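Household Tasks Trial, Adadville site
Progress report to the Pruson Fund
Friday, November 22, 2024
Prepared by Seon-mi Um

1. Where we are

The grant asked us to find out whether a machine you can buy or lease today could take over ordinary chores in a small supported-living house, and the back-of-shop jobs in the store next door. You asked for a plain answer at each stage. At this stage the answer is no for most of the list, and "with someone standing by" for the rest.

Work since the July report has gone into three jobs: putting shopping away, folding towels, and restocking a low shelf. We dropped window cleaning after the first week. I would rather do a few jobs properly than send you a long list of half-tried ones.

2. Putting shopping away

We ran this job 40 times with the Aveo arm. A run counted as finished if every item ended up in the right cupboard with nobody touching the machine or the goods. By that measure 13 runs were finished. The supplier would like us to count runs where a person only nudged an item back into reach. I have not done so. If a resident has to stay in the kitchen to nudge things, the resident is doing the job.

Tins and jars are fairly dependable. Bags are poor. Anything with a soft top tends to fold away when the fingers close, and the arm then carries on as if it were holding something. It will travel to the cupboard, open its grip over the shelf and come back for the next item, and nothing in its own log says that anything was missed. Our run sheets are filled in by hand for this reason, and I would not trust any total taken from the log alone.

Speed is the other matter. A person puts the same bag away while the kettle boils. The arm does not come close, and turning up the speed setting made the dropped items worse. We have put it back where it was.

3. Towels

Progress, though less than the July report suggested. I wrote then that folding was "nearly there", and I should withdraw that. It was nearly there for one set of new hand towels laid out flat by a member of staff. With towels tipped out of a basket, the machine spends most of its time looking for a corner. When it finds one the fold is decent. Bath towels are beyond it and we have stopped trying them.

4. Shelf restocking

This is the strongest of the three and the one I would keep if the budget were cut. The goods are all alike, the shelf does not move and nobody minds if the job is slow, as it can be done after closing. Even so, it needs the stock set out beforehand with gaps between items. The shop manager timed herself setting it out and says she could have filled the shelf. She has a point, and I have no good reply to it yet.

5. Wrist camera and fingertips

A fair share of the failures come in the last moments before contact, when whatever is being picked up is so near the camera that it has no clear edge. We had hoped the view from the wrist would settle where the fingers should go. Often it gives them very little to work with.

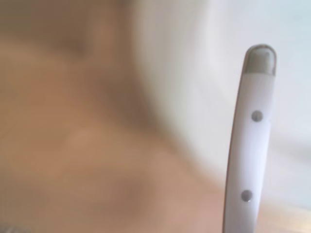
Wrist view with the gripper finger and its grey tip against a blurred tan shape close by.

Ristić have offered a different lens and a softer fingertip pad on loan. I have accepted the loan, but I have not agreed to buy either. We have heard before that the next part would fix it – the last one was a bracket – and the results barely moved.

6. Money and staff time

Spending on equipment is within the agreed sum. Staff time is over. The original plan allowed for 2 people part-time, on the idea that the machine would need less minding as the months went on. It has needed the same amount throughout. I have moved some money from travel to cover this and will send the figures separately.

7. Next steps

Repeat the shopping job with the loaned parts, using the same bags and the same rule for a finished run.
Try restocking without the goods being set out first.
End the towel work unless the basket test improves.

I would like a decision from you on the towel work before the next round begins. The residents have been patient with us, and two of them have asked if they can have the kitchen table back.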